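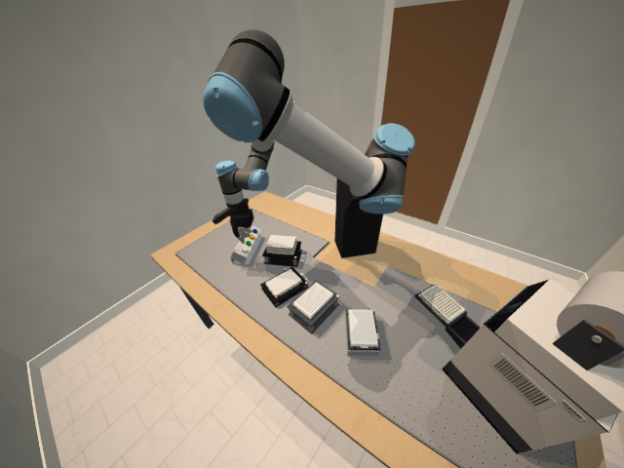

Chapter 7
When the Planner Says Yes

Every motion planner in common use will tell you that it found a path. Far fewer will tell you what that answer is worth. This chapter is about the distance between the two, and it starts from a position some readers will find unfriendly: a plan returned by software is a claim, and you should treat it the way you would treat a claim from a salesman.

Take the job we will use throughout the chapter. An arm stands on a pedestal near the rear edge of a long table. On the table are well plates, each in its own holder, and at one end sits a large boxy machine with a black platform sticking out of its side. The planner must bring the gripper down over a plate, close on it, lift, carry it somewhere else on the table and let go. Described that way, it sounds like a solved problem. Vendors have called it solved for as long as I have been teaching.

Seema Jaiswal and I ran this job in simulation with a planner called Oltuvik. We asked it for 2,000 paths, with small random changes to the start pose of the arm and the angle of the target plate. It reported success on every one. We then replayed the same paths through a separate collision checker, written by Solange Lefèvre for another purpose and sharing no code with the first. The second checker rejected 223 of them.

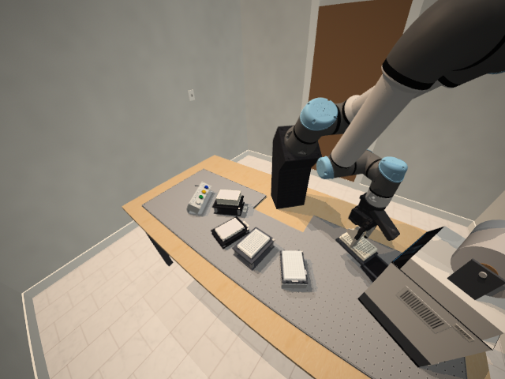
Which program was right? Students tend to side with the stricter one, and that is a mistake. When Jaiswal went through the rejected paths by hand, she found that 19 were false alarms, caused by a box drawn too generously around the wrist. The rest were real contacts, most of them between the fingers and the rim of a neighboring holder. Oltuvik had missed them for a dull reason. It tested the arm at fixed steps along the path, and the fingers were thinner than the distance they covered between two steps. The setting that controls the step size is on page 2 of the manual – the default is the fast one.

Note what this does and does not show. It shows that two checkers disagreed and that a patient person could find out why. It says nothing about the paths both programs accepted. They may share the same blind spot, for example a holder that has been modeled a little lower than it stands. Agreement between programs fed from one scene file is weak evidence, and papers in this field lean on it far too often.

The sections that follow take up three questions in order. Section 7.1 asks what a collision checker computes, and what it leaves out for speed. Section 7.2 looks at plates turned at odd angles to the table, where the choice of grasp matters more than the choice of planner. Section 7.3 deals with error in the scene model itself. You will need the distance functions from Chapter 4 – reread them if they have gone soft.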